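Stornuvent open day, Idach — July 31, 2026

The leaflet promised "the whole story of a tile, from clay to kitchen". What we got was perhaps half of it, and the gift shop.

Stornuvent sits on the ring road outside Idach, and the tour costs 6 euros, refunded if you spend 428 or more on flooring the same day. I did not. We were taken past the clay store, which smelled like a wet cellar, and then along a glazed walkway above the kilns. The guide said the newest one, bought from Hulletti, turns out 3883 tiles a shift. I asked how many of those are rejected and was told that it varies. I'm sure it does.

The printing line was better. Stone patterns go on by inkjet, and they let us stand close enough to see the veins repeat. Marble looks are the big seller, apparently, and black is up on last year. My own bathroom floor is dark and shows every drop of dried water, so I'd like to know who is buying it.

Lunch was a voucher for the canteen. Take sandwiches.

The Caron showroom next door is included in the ticket and worth twenty minutes, mostly for the old patterned floors upstairs. The labels give dates but no prices until you reach the modern range, where the large format starts at 1638 for a small hall, fitting not included. 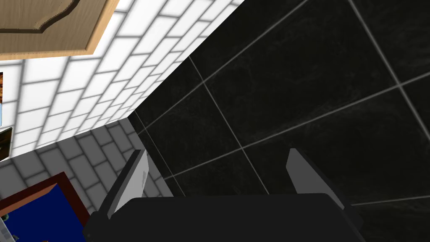 Delivery is extra too — they only mention it at the till. The bus back to Idach leaves from the far gate, and the stop has no shelter.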